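Getting First-Years to Stay: A Study of the Peer Mentoring Scheme at Wastthorpe College

Project report by Nélida Olivares and Patricio Sepúlveda
Education Studies, second-year group project

Introduction

Wastthorpe College takes in students from a wide area, and many of them are the first in their family to go to college. The Student Life office started a peer mentoring scheme two years ago. Each new student in a participating department is matched with a second- or third-year student from the same department, and the pair are expected to meet at least once every two weeks during the first term.

We both had mentors in our first year. Nélida met hers every week and still does. Patricio met his once, in the line at the coffee counter, and then got two emails from him. We wanted to know why the same scheme could work so differently for two people in the same course, and we chose it as our project for the Learning Communities module.

Our main question was: what makes a mentoring pair keep meeting after the first month? We also looked at what mentees wanted from their mentors and whether the training mentors receive matches that.

Background

Most of the reading on our module list treats peer mentoring as a way to help new students feel that they belong somewhere. The studies we read agreed that contact early in the term matters more than contact later. They did not agree on whether mentors should be paid. Two of the papers found that paid mentors kept better records but did not meet their mentees any more often.

At Wastthorpe mentors are not paid. They receive a line on their transcript and a printing credit. Training is one evening session, held in September, which runs from 5:30 to 8:00 and covers listening skills, confidentiality, and where to send a student who needs help the mentor can't give.

Pairs are matched using a form on Pritora, the college's student portal. The form asks for department, year, home town and three interests. It doesn't ask about class schedules, and this turned out to be important.

Method

We sent a short survey to all first-year students in the four departments that use the scheme. We received 150 replies. The survey had twelve questions, nine of them multiple choice. We kept it open for two weeks and sent one reminder.

After that we asked for people willing to be interviewed. We interviewed eight mentees and six mentors. Interviews took between fifteen and forty minutes and were held in the Sosa Building, in one of the small study rooms on the second floor. We took notes by hand and did not record. Each person signed a consent form and was told that they could withdraw up to the end of February.

We coded the interview notes separately and then compared our codes. Where we disagreed, we went back to the notes and talked it through. Most of the disagreements were over the word "support," which Patricio had used for almost everything.
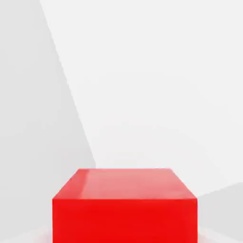
Do the mentors get any help once the term has started?
They can email the Student Life office, and there is one drop-in hour for mentors in October, but there is no further training after the September evening.

Results

Of the 150 students who replied, 56 said they were still meeting their mentor at the end of the first term. Another 35 said they had never met their mentor in person. The rest had met at least once and then stopped.

The most common reason for stopping was that the two students could not find a time that suited both of them. This came up far more often than not getting along. Nursing students had the hardest time, because their placement weeks don't follow the normal class schedule – one first-year nursing student told us that she and her mentor had swapped eleven messages without finding a free hour.

Students who were still meeting tended to have a fixed time. It was usually right after a class or over lunch. Pairs who arranged each meeting separately mostly gave up by the fifth week. All four of the interviewed mentees who were still meeting had a regular slot, and three of them said that it was the mentor who had suggested it.

We had expected shared interests to matter, since the form on Pritora gives them so much space. Only a few students mentioned them. One mentee had been matched with her mentor over a love of hiking, and neither of them had brought it up. What mentees talked about was coursework: how to read a marking sheet, how long a first essay really takes, which tutors answer email. Several also asked about housing for the second year, which mentors said they had not been prepared for.

Mentors were positive about the training but thought it came too early. In the words of one: "By the time I had a real problem to deal with it was November, and I'd forgotten what they told us in September." Two mentors said they were unsure how much to chase a mentee who didn't answer. Both had stopped after the second message so they wouldn't seem pushy. When we put this to the mentees, five of the eight said they would have liked a third message.

Discussion

The results suggest that the matching form is asking for the wrong things. Adding a simple grid of free hours would cost very little, and the college already holds students' class schedules on Pritora. We don't know if the two parts of the system can be joined, and the Student Life office was not able to tell us.

The question of when to hold training is harder. Mentors need some preparation before they meet anyone, so the September evening can't just be moved. A shorter second session in early November might be enough. The mentors we spoke to liked this idea, although one pointed out that it would fall in the same week as most departments' essay deadlines.

We also think mentors should be told plainly that it is fine to send a third message.

Limitations

Our survey was answered by people who chose to answer it, and students who had a very good or a very bad experience may have been more likely to reply. Students who had already left the college could not be reached at all. That is a serious gap in a project on staying, and we should have asked earlier whether the college holds exit interviews.

We know both of the departments with the most replies well, and three of the mentors we interviewed were friends of ours. We tried to deal with this by having the one who knew the person less do the interview.

Recommendations

Add free hours to the matching form and use them when pairing students.
Ask each pair to agree on a regular meeting time at their first meeting.
Hold a second, shorter training session for mentors in November.
Give mentors a one-page sheet on second-year housing.
Match nursing students only with mentors who are on the same placement pattern.

What we would do differently

We would start the interviews sooner. We waited until the survey had closed, and by then people were busy with exams, and two mentees dropped out. We would also pilot the survey. Question seven asked how "useful" the mentor had been without saying useful for what, and we had to leave it out of the results.

The written part was limited to 3000 words, so the full survey questions and the coding table are in the appendix. Nélida did the survey analysis and the charts. Patricio arranged the interviews and wrote the background section. The rest we wrote together.

A copy of this report has been sent to the Student Life office, who have asked us to come in and talk about the matching form before next year's version goes up.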